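The desk that Otakar Šimek bought in August was white, and for three weeks he put nothing on it. He had read somewhere that an empty surface makes a calm head. Then the work came back, as it does, and with it the pens.

I have been interested in pens for a long time. I do not mean the expensive ones, which live in boxes and are looked after, but the ordinary ones that collect in a house. When I asked readers to tell me how they keep theirs, I received more letters than for any other subject this year, and many of them were quite angry. A man in Wollton wrote 700 words against the mug.

The mug has its problems, I admit. It is deep, so the short pencils disappear, and it falls over when you pull out the scissors. Rosalind Szabo, an illustrator, used one for 14 years and calls it "a well with things drowned in it". Now she has an organizer, bought second-hand in Pennington, and she has put it against the wall at the back of her table. The pens she is using that day stay outside, in front. Everything else must go in again before supper.

This small rule is, in my opinion, the whole secret. An organizer is a place for pens which are resting. The ones at work need to lie on the table where the hand can find them, and if you try to forbid this, you will give up by Friday.

Haziq Sembiring teaches drawing to adults in the evening and he sees 8 different tables every lesson. He told me that he can guess who will finish the exercise by looking at how much free surface they leave in front of them. The beginners build a fence of materials along the near edge and then draw over it with a bent arm. He asks them to push everything to the rear and to begin again with three pens only.
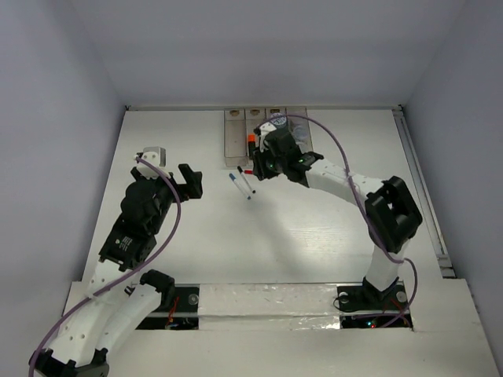
Three is also the number I have kept for myself – a black one, a pencil and something with colour. I tried it first with five, but then I spent time choosing. The rest I tested on the back of an envelope, one after another, and it was a sad afternoon. More than half of them were dry. Some had the names of hotels where I do not remember sleeping.

Tavion Mercado, who repairs furniture and has strong feelings about desks, prefers a plain white top for this kind of work. Dark wood is handsome, he says, but a black pen vanishes on it in the evening light. On white you see each thing you have left behind, and also each mark of ink. He removes the marks with a damp cloth and a little soap, and he waits until the surface is fully dry before he puts the paper back.

As for Otakar Šimek, his desk is no longer empty. He keeps a small organizer at the back now and clears the front part every evening, with the exception of one pencil. He likes to find it there in the morning, with the point turned to the window.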